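Bunk Room Turnover and Bed Safety Checklist, with Inspector Comments
Fludville Hostel, Penura Wing

17 shares | 4 comments

Scope: all bunk rooms on both floors of the Penura Wing. Complete one sheet per room. Mark each item PASS, FAIL or N/A. A FAIL in Section A takes the bed out of service until it is fixed.

SECTION A. BED STRUCTURE

A1. Frame joints tight. No movement when the upper rail is pushed by hand from the side.
Result: PASS, except De Smet room.
Comment: One corner bolt in De Smet had backed out by two full turns. Tightened and marked with paint. Check the paint mark in April.

A2. Guardrails present on both long sides of the upper bunk, wall side included.
Result: PASS.

A3. Ladder fixed at top and bottom. Treads level, no cracks.
Result: FAIL, Nadum room.
Comment: Lower bracket missing one screw. Upper bunk closed. The replacement screw must match the existing length — a longer one will split the upright.

A4. Slats seated in their channel, none cracked, none sliding.
Result: PASS.
Comment: Check slats from the lower bunk with a flashlight. Cracks usually start on the underside and cannot be found with the mattress in place above.

A5. Load label legible on each upper bunk (345 lb).
Result: PASS. Two labels faded, reorder.

SECTION B. BEDDING AND SURFACES

B1. Loose items and litter cleared from the sleeping surface before any bedding is lifted.
Result: FAIL, one lower bunk.
Comment: Wrappers and tissues on the top cloth. Reinspect after clearing.

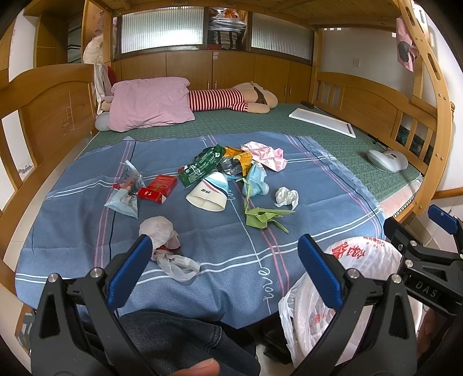

Photo: Fludville Hostel / room inspection file

B2. Mattress pad lies flat, no tears in the quilting, corners reach the frame.
Result: PASS.

B3. Mattress seams and piping checked on all four sides for bed bug signs: dark spots, shed skins, live insects.
Result: PASS.
Comment: Seam check done by flashlight and a plastic card. Nothing found on either floor. Interceptor cups under the bed legs were also clear.

B4. Top of upper mattress at least 5 inches below the top of the guardrail.
Result: PASS.
Comment: Measure with the pad on. The thicker mattresses bought for the Nadum room leave very little margin and should not be moved to upper bunks.

SECTION C. WASTE AND HOUSEKEEPING

C1. One lined waste bin per room, kept clear of the ladder and the door swing.
Result: PASS.
Comment: Any liner is acceptable if it covers the rim. Tie off and replace at each turnover. 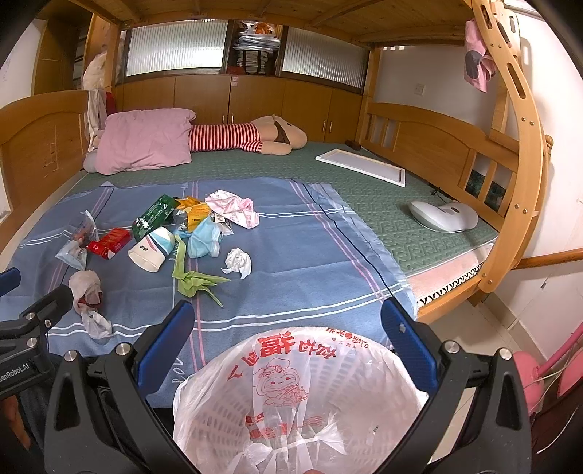
Lined bin beside lower bunk, item C1.

C2. No food left in rooms overnight.
Result: FAIL, De Smet room. Notice left on door.

C3. Floor under lower bunks swept to the wall.
Result: PASS.

SECTION D. FIRE AND EXIT

D1. Smoke alarm sounds on test button. Date on the housing is within ten years.
Result: PASS.

D2. Door opens fully and closes on its own from any position.
Result: FAIL, Penura 2.
Comment: Closer is slow and the latch does not catch. Adjust the valve before replacing the unit.

D3. Exit route clear to the stair. Longest route measured at 59 feet.
Result: PASS.

D4. No extension cords run under mattresses or through bed frames.
Result: PASS.

D5. Reading lights secure, no exposed wire, bulb within marked wattage.
Result: PASS.

OPEN ITEMS
A3 ladder screw, Nadum room — bed stays closed.
B1 reinspection.
C2 repeat check at 8 p.m.
D2 door closer, Penura 2.
Parts limit for this round is $200. Anything over that goes on a separate request.

4 comments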